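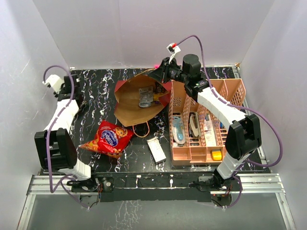 *Black top with white and silvery streaks, against plain white walls*

**Subject:** Re: [drinton-homes] Dark worktop, yes or no?

Dear Shireen, dear all,

On Friday, March 23, 2018 Shireen Shabalala wrote:

> We must choose the worktop for our kitchen before Easter. My husband wants black with a marble pattern, and I am afraid of crumbs and water marks. Clakel gave us a price of £1,062 with fitting, and McGrath wants £2,203 for real stone. Does anybody live with a dark one? Is the cheaper one a mistake?

We have lived with a dark one since October, so I can answer a part of this.

Crumbs: you see them, but less than on a fully black top. The light streaks help. What you see more is flour, and the marks of fingers in the evening when the lamp is low. I wipe with a damp cloth and then a dry one. Without the dry cloth the water leaves spots, because our water in Drinton is so hard.

With white walls the dark colour does not make the room small. I was worried for this and I was wrong. But please ask the fitter how he will close the corners at the back. Ours used a sealant from Gromum and it has become a little yellow on one side.

About the price I am less sure. Ours is also not real stone, and it cost over £75 more than Clakel's offer to you, so I think the offer is fair. Ask if it includes the cut for the sink. For us it did not, and we had to wait 2 more weeks for the man to come back.

You are welcome to come and look at it, best after six.

Kind regards,
Oskari Hirvonen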